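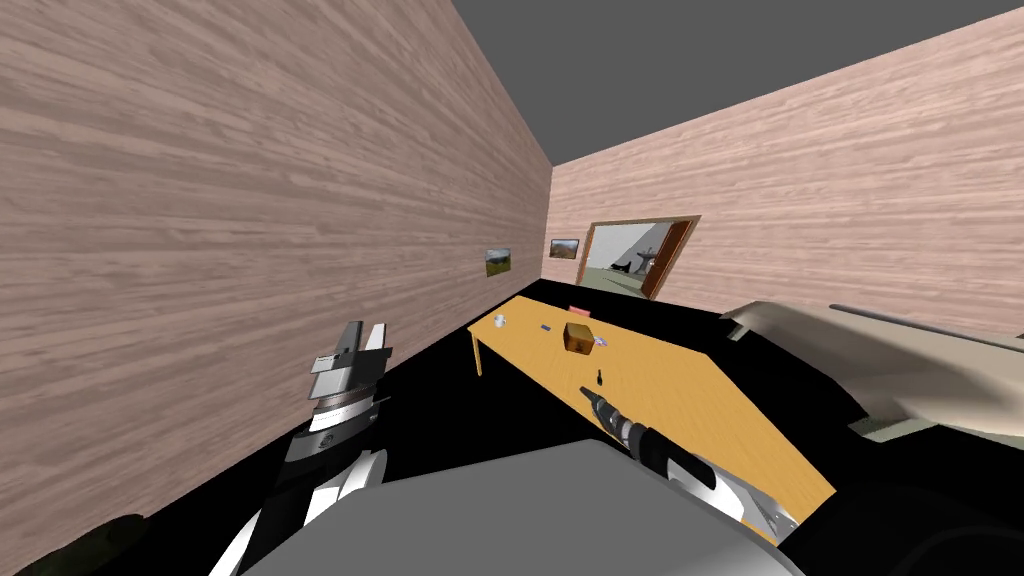 Our new Anow result is on randomising the background in simulation. We keep the task the same and change the walls, the floor and whatever is outside the room. The table matters to the policy and the rest shouldn't. In this one it gets wood-grain walls, a black floor and an open doorway with something like a statue beyond it, and the job is still on the tabletop.

We trained on 1525 episodes over 32 room styles, then tested on 400 episodes in rooms it had never met. Plain-room training did clearly worse. The drop was biggest on the wrist views, where one large surface can fill most of the image.
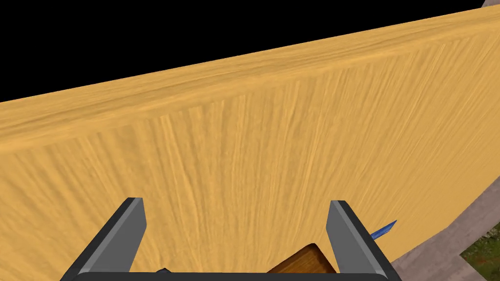 Wissam Karam asked if we had tried dropping the wrist views altogether, as the head view gives you the whole table anyway.

We did, in July. Reaching was fine. Grasping got worse, mostly on small or flat things, so the wrist views stayed in.
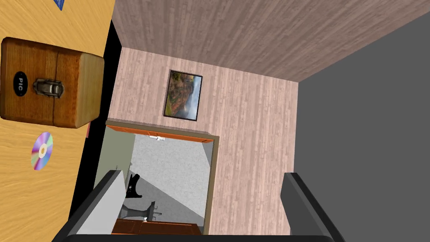 The other change was to shuffle room styles within each training batch. Before that we ran one style at a time and the policy forgot the early ones. It's a small edit to the loader and it made more difference than adding rooms.
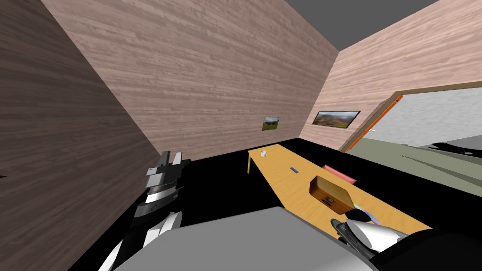 Does any of it carry over to a real arm, or is it sim only so far? (from Nasrallah)

Sim only so far. Real tests come next, with the same objects and two different rooms. I'll add the numbers to this thread once we have them.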